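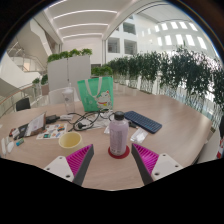 News > Community > Libraries and Learning

Shared study table stays after busy fall trial

A large shared table set up on the upper level of the Budorwood community building will stay in place through the spring, after a fall trial drew more people than the building's managers had planned for.

The table was brought up in place of a row of single desks that had been there for years. It has a light wood-grain top with a rounded edge, and people can sit on any side of it. It was meant to be removed in December. Managers now say it will remain until at least the end of the school year, with a few changes to the rules and to the power supply.

Hannelore Hollenstein, who runs the building, said 451 people signed in to use the upper level during the trial. In the same months the year before, with the single desks, the sign-in book showed 102.

"We thought it would be students with laptops, and a lot of it is," Hollenstein said. "But people also come up to do their mail, or to make things with their kids, or to sort out a phone that won't charge. They bring what they need for the afternoon and spread it out."

That can be a lot. On a busy day the table holds keyboards, a computer mouse, markers, sticker sheets, booklets, drinks and bags, often all at the same time. Power cables have been the main complaint. The nearest outlets are on the wall, and users have been running their own adapters and leads across the tabletop to reach them, where they get tangled with other people's.

Frei, the local electrical firm that looks after the building, will put in a floor outlet under the table before the end of winter. Hollenstein said the work would take one morning and the upper level would stay open for the rest of that day. Until then, users are asked to keep leads to their own side and to unplug chargers when they go.

The second change is about drinks. The old desks had a no-drinks rule, and it was carried over to the new table at first. It was dropped after two weeks when staff found that people were bringing drinks up anyway and keeping them on the floor, where they were kicked over. Drinks are now allowed on the table as long as bottles and tumblers have a lid or cap. Open cups are allowed too, but staff ask that they be kept away from keyboards and other electronics. Coasters are kept in a tray by the stairs.

Food is still not allowed upstairs. The tables by the front entrance can be used for lunch.

Selina Widmer has been coming up most afternoons with her daughter, who is nine. Widmer does bookkeeping for two small shops and said she used to work at her kitchen table.

"At home I have to clear it all off for supper and start over the next day," she said. "It's the same here, I suppose, but somebody else vacuums." Her daughter does homework for the first half hour and then draws or trades stickers with other children.

Widmer said she would like the upper level to open earlier. It now opens at 1 p.m. and closes at 7 p.m. Hollenstein said a morning opening was being looked at but would depend on staffing, and she did not expect a decision before spring.

Not everyone has been in favor of the change. The building received 33 written comments during the trial, and several asked for the single desks back. Most of those were about noise. One writer said it was hard to read with other people typing on both sides.

Four of the old desks have been kept and will be set up again in the Platine room on the ground floor, which is used for evening classes and is free most afternoons. That room will be kept quiet, with no phone calls and no group work. Users can ask for the key at the front counter.

There is a time limit at the shared table when it is full. Each person can stay for 90 minutes, after which they may be asked to make room if others are waiting. Staff said they had needed to enforce this only a few times, mostly in the week before school exams. Seats cannot be reserved, and leaving a bag on a chair does not hold it.

Lost property from the upper level has also gone up. The box at the front counter has pens, several chargers, a pair of reading glasses and one library book from another town. Items are kept for a month. Chargers and cables that are not claimed will be put in a drawer upstairs for anyone to borrow -- Hollenstein said that was a suggestion from one of the written comments.

The building has also started using Nukico, a free sign-in page that can be opened on a phone, alongside the paper book. People who would like to keep signing in on paper can do so. The book is at the top of the stairs.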